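Home | Reviews | Kitchen | Garage | Ask Us

Wamach 707 kettle, two months on

Bought the Wamach 707 in August after the old stovetop one finally gave up its handle. Gooseneck, electric, holds enough for 2 big mugs and not a drop more. Wanted it for pour-over coffee mostly, some tea. Paid just under 100 dollars on sale at Skinner, which felt like plenty for a thing that boils water. Posted from Clunlow on the Monday run and on the porch before lunch.

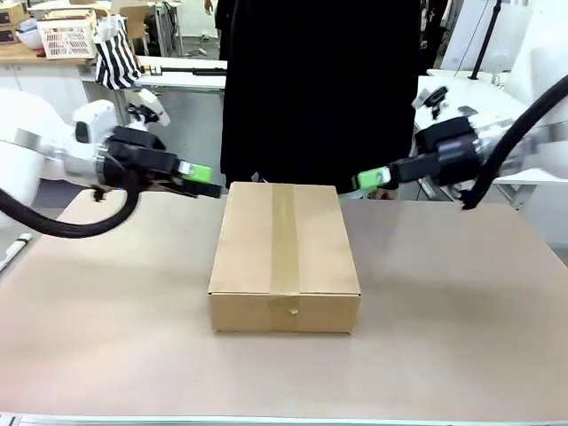
Kitchen / Small Appliances

Quick version: good kettle, annoying lid. Keep reading if you want the long one.

Heats fast. Faster than the microwave, which is what my partner was using (don't start). Holds temperature properly too, I checked with a meat thermometer a few mornings in a row and it was close enough every time. Green tea no longer tastes like lawn clippings. Pour is slow and steady, no dribble down the spout, and the handle stays cool.

The lid though. Tight. Really tight. You have to grab it by a knob the size of a pea and yank, and if there's hot water in there you get a puff of steam on the knuckles. Had the grey finish off the knob in a couple of weeks as well. My favourite mug has a chip in it now from the yanking, long story.

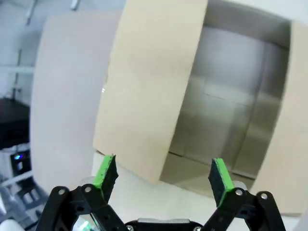 Controls are dead simple. One dial, one button, push to start. No app, thank god. Beep is loud and there's no way to turn it off that I could find in the manual, and I looked twice. The manual itself is one folded sheet, so don't recycle an open cardboard box like that one until you've felt around the bottom, mine was flat against the base and I nearly missed it. Descaling instructions are on the back in tiny print. Vinegar works fine, half and half, leave it an hour, rinse it a lot.

Compared it with my sister's Ultbridge, same size more or less. Hers is quieter and the lid just lifts off. But it pours like a garden hose and it takes ages to get going. For coffee I'd still take the Wamach. For a houseful of tea drinkers probably niether, get something bigger.

Cord is short. Measure your counter first, I had to move the toaster and now the toaster is in a dumb spot - still is, as of Wednesday.
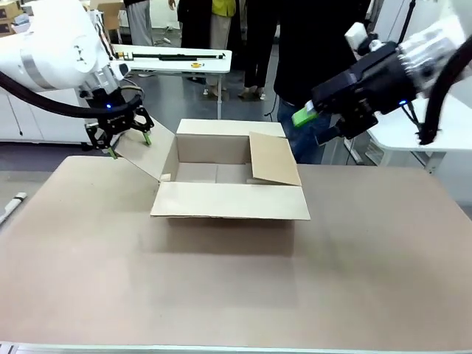
Faraji Langat: Had the same trouble with the lid. A tiny smear of food-safe grease on the seal fixed mine, comes off with one finger now. Agree about the beep, it wakes the dog.

Will try the grease, thanks. Wouldn't of thought of it. Rhodri Morris also emailed to ask if the base fits the older model, sorry, no idea, don't have one here to check. Warranty is 2 years but keep the reciept, Skinner wanted to see mine just to answer a question about the filter.

Would I buy it again? On sale, yeah. Full price, I'd go try the Ultbridge lid in the store and have a think.

Filed under: Kettles, Coffee Gear, Bought With Our Own Money

Recent reviews
Hand grinders for small kitchens
Ultbridge toaster, four slice
Is a milk frother worth the drawer space?
Cheap kitchen scales compared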